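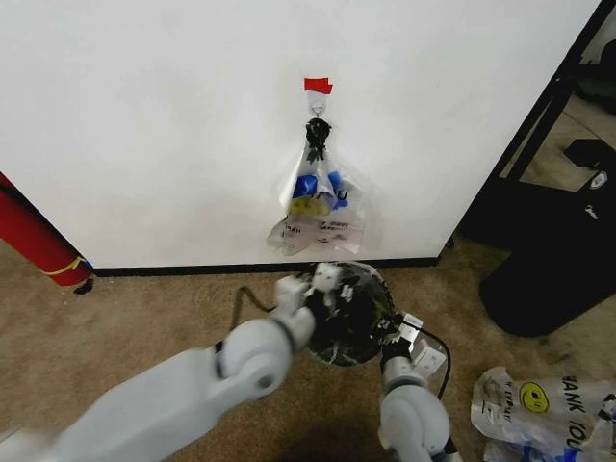 The Bag Job

By the Olirano fiction desk
December
136 shares | 10 comments

My first week at Grarnow they put me on bags. I'd told everybody back home I was going to work with robots, and my aunt pictured me building rockets or something, and there I was moving two gray arms from across the room and trying to get them to open up a plastic bag.

If you've never worked a pair of arms like that, think about putting on somebody else's winter coat and then trying to thread a needle. You pull your hand back a little and the arm pulls back a little less. You squeeze and you don't feel a thing. I'd watch the fingers close on the plastic and hold my own breath, like that would help!

The job was called "trash, small" on the sheet. You get the bag open, you get it in the wastebasket, you fold it over the rim, you set the basket down by the wall. I had to do it 20 times before lunch, and a run only counted if I didn't stop in the middle. The arms learned from whatever I did, so if I sighed and waited, they learned to wait. My trainer had warned me about that on the phone from the Lerncombe office. Somebody there once scratched their nose during every run for a month, and for a whole spring the robot paused in the same spot like it was thinking about its mother.

I named the pair Ikeda, which was the name on the crate the desk lamp came in. You spend that many hours inside somebody's elbows, you want something to call them.

By mid-morning I had 6 good runs. I'd gotten bossy with the bags by then – pinch, pull, give it a shake – and I noticed I was doing it the way my dad did it, with that hard snap of the wrists he used every Sunday night in our kitchen. I hadn't thought about it in years. He'd snap the bag and say "there she goes" to no one, and then he'd run his thumb all the way around the rim to make sure it was down.

So I did the thumb thing. It took forever with those fingers. It wasn't on the sheet, either.

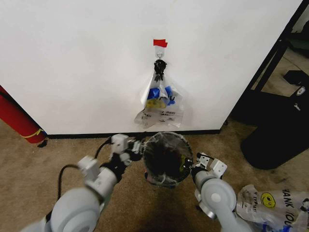

Nice rim, a voice said in my headset, but you know that isn't in the steps. Lerncombe was listening in. Did I want to keep it? If I kept it I'd have to do it every time, all the way around, or the robot wouldn't know what to make of it.

I looked at the clock. Fourteen more to go and my shoulders were killing me.

"Keep it," I said, and reached for the next bag.

Get new stories by email. Enter your address to subscribe to our newsletter. You can unsubscribe at any time.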